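Mamia Recipe Cards, README

Hello, and thank you for stopping by. Mamia is a collection of 2,000 home recipes, typed up from handwritten cards, notebooks and the backs of envelopes that families in Mnguni were kind enough to lend us. Nandi Molefe did most of the typing and Kagiso Oosthuizen did the checking, usually with a pot of something on the stove.

Each recipe is one row in a plain text table, with 11 columns: title, language, servings, ingredients, method and so on through to the notes. Do have a look at the notes, as that's where the aunties argue about how much curry powder is too much. 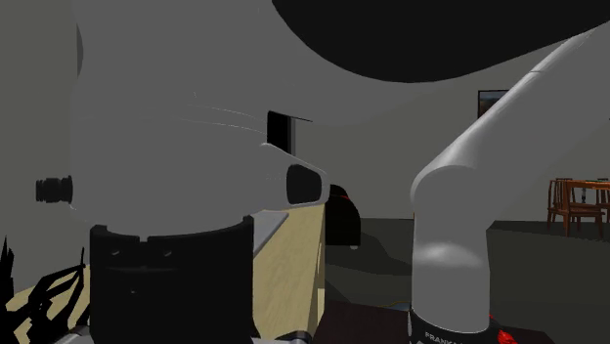

Fig. 1. White arm with black collar, computer render.

Spellings are left just as they were written. Where a word couldn't be read we've put a question mark in square brackets, and 10 cards are marked "partial" as the bottom half had gone missing. Cups and spoons have not been turned into grams (we tried it in March and gave up!).

You're welcome to use the cards for study, teaching or supper. Please credit Mamia, and send corrections to Kagiso through the Arkudness page.

Last updated: October 6, 2019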